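Work Tables in the Breseck Building

Members of staff are advised that the refurbishment of the work tables on the ground floor of the Breseck building has been completed. The programme was approved in June and covered 15 tables, several of which had been in daily use since the building opened. The Estates Office wishes to thank all groups for their patience while rooms were taken out of service in turn.

The older tables had been a regular subject of comment in the annual accommodation survey. Their tops had lifted at the corners, and in two rooms the height differed from one end of the table to the other. Replacement of every table was considered and rejected on grounds of cost. The frames were found to be sound and have been retained, with new tops fitted where the existing ones could no longer be repaired. The work was carried out by Magalhães, whose joiners also attended to the tables at the Dudville annexe. The final account came to £2,818, which was met in full from the minor works budget.

Users will notice that some of the larger tables now carry tops of two different colours. Sections in good condition were kept, and the new sections were taken from existing stock at Wetdale.
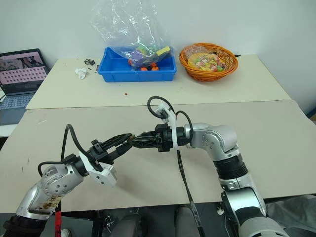
One of the large two-section work tables, Breseck building.

Where two sections meet, the join may be seen and felt as a thin line along the table. Groups whose work depends on a continuous level surface should set up on one side of the join wherever possible. Heavy items should be lifted across it and should not be dragged. Tape must not be applied over the join, as the adhesive is difficult to remove and marks the lighter surface in particular.

Table tops should be wiped with a soft cloth and a mild detergent. Abrasive pads and solvent cleaners are not permitted. Cables which hang over the table edge should be kept clear of the walkway, and bags and coats should be left on the hooks by the door. No holes may be drilled in any table top without written permission. Clamps may be used, provided that a pad is placed beneath the jaw.

The maximum height to which the adjustable tables may be raised is 800 mm. Requests for a different height should be made at least 3 working days in advance.

Faults, damage and requests for permission should be addressed to Celeste Cunha in the Estates Office, quoting the room number and the number on the underside of the table.

24 January 2022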